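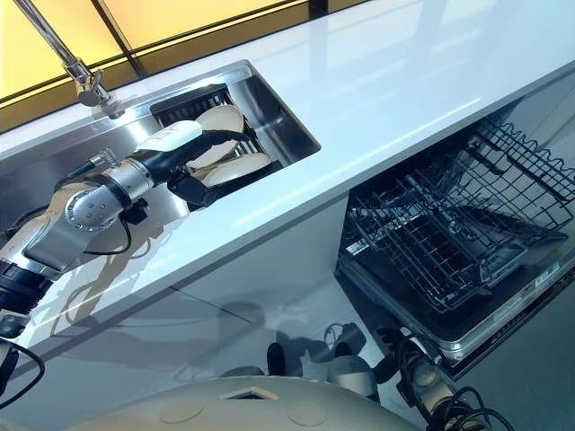
Sendow dish set – README

Gripper comparison, sink to dishwasher. Two hands, one kitchen, same plates. Last edit September 2018, Marius Voicu. Ask me before you rename anything, the loader scripts are picky.

What's in it

2,202 episodes total. Each episode = one attempt to get plates out of the sink basin and into the lower dishwasher rack. All teleop, no autonomous runs in this release. Head camera video, joint states, gripper command, gripper current. Wrist camera only on the second half, see known problems.

Grippers compared

Hendricks – jointed fingers, black, wraps around the plate edge. Slow to close. Good on two plates at once if they stand on edge. Bad when a plate is flat on the steel, fingers can't get under.

Celtari – parallel jaw with rubber pads. Fast. Picks one plate cleanly, slips on the second nearly every time. Pads get shiny after a day in soapy water and need swapping, we didn't log every swap. Sorry.

Same arm for both, same mounting plate. Grip force limit was set seperately for each hand, values are in config/force.txt. Don't compare raw current between the two, different motors.

Folder layout

episodes/ – one folder per attempt, numbered
config/ – controller settings, force limits, camera calibration
labels/ – outcome per attempt, csv
notes/ – operator notes, unedited, some of it is grumbling
tools/ – playback and resampling scripts

Inside an episode folder: head.mp4, joints.csv, gripper.csv, meta.json. Timestamps are from the controller clock, in seconds. meta.json has the hand name, operator initials and start pose.

Rates

Head camera 30 frames per second. Joints and gripper 200 Hz. If you want them lined up use tools/resample.py, it takes the nearest joint row for each frame. Good enough for us. If you need better, interpolate yourself.

Episodes are capped at 60 seconds. Anything longer was stopped and labeled timeout, even if the operator was one inch from the rack. There was an argument about this. The cap stays.

Labels

ok – all gripped plates ended up standing in the rack
partial – at least one plate in the rack, others not
drop – plate left the hand anywhere outside the rack
nograsp – closed on air or slid off before the lift
timeout – see above

Labeled by one person from video, then a second pass on the drops only. Partial vs drop is fuzzy when a plate lands in the rack but lying down. I called those partial. Older labels from May call them drop, they're in labels/old and you should ignore that folder.

Setup

Kitchen lab at Esovport, dishwasher door down and lower rack pulled out before the start of every run. Glossy white counters and a polished steel sink, so reflections everywhere. Expect the arm to show up twice in some frames, once for real and once on the cabinet front. Shadow of the arm on the cabinet too. A plain color threshold will not segment the plates, they're cream and the counter is white – we tried, wasted a week.

Black slotted insert stands in the basin. Plates lean on it. Start position of the plates varies on purpose, start position of the insert was suposed to be fixed but it creeps.

Known problems

– No wrist camera on the first half. Connector was bad.
– Head camera exposure is on auto. Bright counter pushes the dark rack down to almost nothing in some runs.
– Gripper current on the Hendricks hand has a spike at first contact with steel. Real, leave it in or filter it, up to you.
– A few Celtari runs have the left and right jaw columns swapped. Flag in meta.json is jaw_swap. Tools handle it, your own code won't.
– Cable on the arm can swing into the head view during the lift. Mask it if you train on pixels.

Not for

Glasses, cutlery, pans. Only plates in here. Also not a speed benchmark, operators got better over the weeks and the Celtari sessions came second, so its times look nicer than they should. Use the outcome labels and leave the clock alone.

To do

– redo force calibration on the Hendricks fingers
– second labeler on partials
– lock the exposure and rerun a small batch with both hands, mixed order this time
– fix the typo in the csv header (griper_cmd), breaks three scripts if I do it now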